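Turnout up in Gromolbridge, and so is the complaining

Jul 16, 2023

More people voted in Thursday-market country last week than at any council by-election the clerk's office can find in its records, and the losing side would like it known that they noticed.

The Gromolbridge South seat went to Uzma Siddiqui, an independent, who took it by 14 votes after two recounts and a long argument over a ballot paper on which the voter had drawn a duck. The duck was ruled invalid. It had been placed neatly in Siddiqui's box, but the returning officer held that it expressed an opinion and not a preference.

In all, 3,575 ballots were cast. The seat has been vacant since February, when the previous councillor moved to the coast and went on attending meetings by telephone until somebody checked the rules.
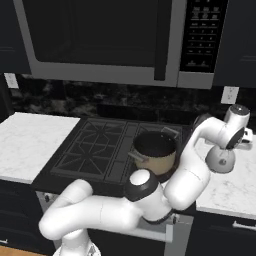
Much of the increase came from the Lendari estate, where turnout has long been so low that one candidate in the last full election left it off his leaflet map. Residents there have spent the past year without a bus after six in the evening. Siddiqui's campaign consisted largely of standing at the old stop at half past six and waiting with anyone who turned up.

"People kept telling me the estate doesn't vote," she said after the count. "The estate was at work, and then it was walking home. I asked for a polling station it could reach."

She got one. For the first time, voters on Lendari could cast their ballots in the back room of the Rajput bakery on Hundow Road, which stayed open until the polls closed and ran out of everything except plain rolls by mid-afternoon. The council's previous choice for the area was a sports pavilion on the far side of the dual carriageway, described in official papers as "a short walk" by someone who had presumably driven.
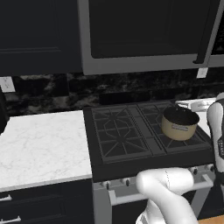
Postal voting rose as well, helped by a new form that fits on one side of paper. The old one ran to four pages and asked for the applicant's address three times – once, for reasons lost to history, in capitals only.

The result doesn't change who runs the council. It does leave the ruling group relying on a single vote to pass its transport budget, which comes up at the next full meeting and which contains, as it stands, no evening bus. Group leaders said they looked forward to working with the new member. They had said much the same about the bus company.

Siddiqui has already put down a motion to restore the route for a trial period and to keep the bakery as a polling station. A petition backing both has passed 1,000 names, and another 50 arrived on paper bags, which the clerk is still deciding whether to accept.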